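Section 6: Setting Up Trust Accounts and Client Matters

This section assumes you have installed Jundus, entered your licence key and survived the welcome tour. If you skipped the welcome tour, you are in good company and can carry on.

You will need administrator rights, your firm's trust bank details and a closing balance you believe in. Reserve a quiet stretch of the day. Jundus will let you save a half-finished trust account, but it sulks about it with an orange banner on every screen.

6.1 Before you start

Check that your general account is already set up (Section 5). Jundus keeps trust money and office money in separate ledgers and will refuse to create the first until it has met the second.

Caution: Do not import live balances into the practice file called Clallthorpe. It is a sample firm with sample clients, and it resets itself every night. Everything you put in it will be gone by morning, including the bits you were proud of.

6.2 Creating the trust account

1. Go to Settings, then Ledgers, then New Trust Account.

2. Type the account name exactly as it appears on the bank statement. If the bank has spelled your firm's name wrong, so must you. Take it up with the bank later.

3. Enter the opening balance and the date it applies from. The format is year-month-day, as in 2022-10-22. Jundus will accept other formats and interpret them in ways you may not enjoy.

4. Under Approvals, choose the number of people who must sign off a withdrawal. The default is 2. You can set it to one if your firm's rules allow it, but you will be asked to tick a box saying you meant to.

5. Click Save. The orange banner should disappear.
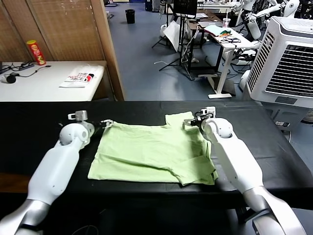 Light green T-shirt on a black tabletop, held by two grippers.

Note: If the banner is still there, open the Ledgers list and look for a small triangle beside the account name. Hovering over it tells you which field is missing. It is nearly always the branch code.

6.3 Opening a client matter

Every dollar in trust has to belong to a matter. There is no "miscellaneous" matter, and if you create one and call it Miscellaneous, your auditor will find it before lunch.

1. From the main screen, choose Matters, then Open New.

2. Search for the client before adding them. The search looks at former names and company numbers as well as current names, so give it a moment.

3. Run the conflict check. A green result means no match was found in your records. It does not mean there is no conflict, and the program can't know that one of your partners once shared a cottage with the other side.

4. Pick the practice area. This decides which templates and deadline reminders you get. A wills file opened as a commercial lease will remind you, with great persistence, about the rent review.

5. Assign a responsible lawyer. The field takes one name only. We have had requests to let it take several, usually from firms where several people would like it to be somebody else.

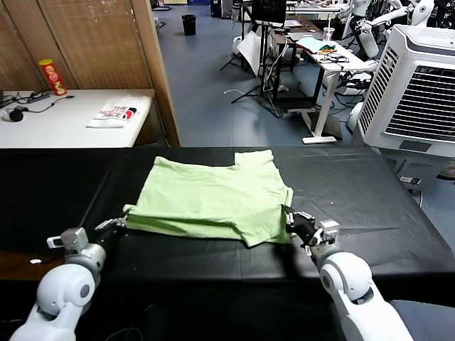 Once the responsible lawyer is in place, the matter receives its number and can accept deposits. Matter numbers can't be edited afterwards. If you have opened one by mistake, close it with the reason Opened in Error and leave the gap in the sequence alone. Gaps are fine. Reused numbers are not.

6.4 Bringing balances across from Josico

Firms moving from Josico can import their client balances in one file.

1. In Josico, run the Trust Listing report and export it as CSV.

2. In Jundus, choose Tools, then Import, then Trust Balances.

3. Match the columns. Jundus guesses, and guesses well, but look closely at Client Reference and File Reference. They are easily swapped and tedious to swap back.

4. Click Preview. Compare the total at the bottom with your reconciled balance. If they differ by any amount at all, stop and find out why.

5. Click Import.

Caution: The importer handles up to 3000 rows at a time. Split longer files into batches of 300 if you would like to be able to find the bad row without losing an afternoon to it.
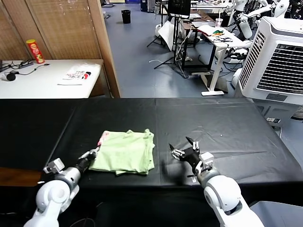
6.5 Monthly reconciliation

1. Go to Ledgers, choose the trust account and click Reconcile.

2. Enter the closing balance from the bank statement.

3. Tick off each item. Stale cheques are shown in grey and stay there, reproachfully, until you deal with them.

4. When the difference reads zero, click Lock Month. Locked months can be reopened only by an administrator, who has to type a reason. "Oops" is accepted but will appear in the audit log.

The Aerts bank feed, which fills in step 3 for you, is an optional add-on and is covered in Section 7. Firms starting the feed in November should reconcile October by hand first.

For help with an import that has stopped partway through, write to Jintana Boonchu at the Jundus support desk. Include the matter number and the exact wording of the error message, and please leave client names out of the subject line.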